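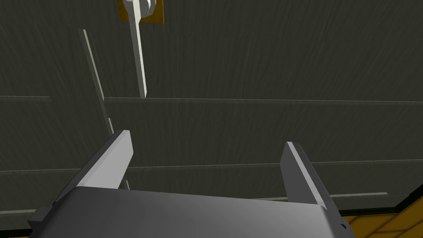
How much does body weight change over a single day in people who are not dieting? In our group the evening weight was higher than the morning weight by a mean of 0.9 kg, and most of that difference was gone by the next morning.

Research > Nutrition and Weight > Section 3

3. Daily weight change and salt intake

We asked 100 adults in Brudenlow to weigh themselves twice a day for 30 days in February and March. The first weighing was at 7 a.m., after using the bathroom and before eating. The second was at 9 p.m. All of them used the same model of home scale, supplied by Rivska, and wore light clothing without shoes. They kept a food diary in the Zanderent app, which gave us an estimate of salt for each meal.

A dinner high in salt was followed by a higher weight the next morning. The mean rise was 0.4 kg compared with the same person's usual morning weight. It faded over two days when meals went back to normal. Drinking more water on the day after did not speed this up in any way we could measure, though few people changed their drinking habits by much.

We left out 743 readings. Most were taken more than an hour from the set time, and the rest were typing errors such as a missing decimal point. Leaving them out made the spread of the evening weights a little smaller but did not change the direction of any result.

Figure 1. Mean morning and evening weight by study day.

The two lines in Figure 1 stay nearly parallel, with a wider gap on weekends. Dow and Cabrera reported a similar gap in shift workers, but their group was smaller and weighed only in the morning on days off. We did not measure body fat, so we cannot say how much of the slow drift across the month was fat and how much was water. Jhair Cabrera checked the diary entries against the scale logs and resolved cases where the dates did not match.

12 shares | 3 comments

This site uses cookies to remember your settings. Accept | Manage cookies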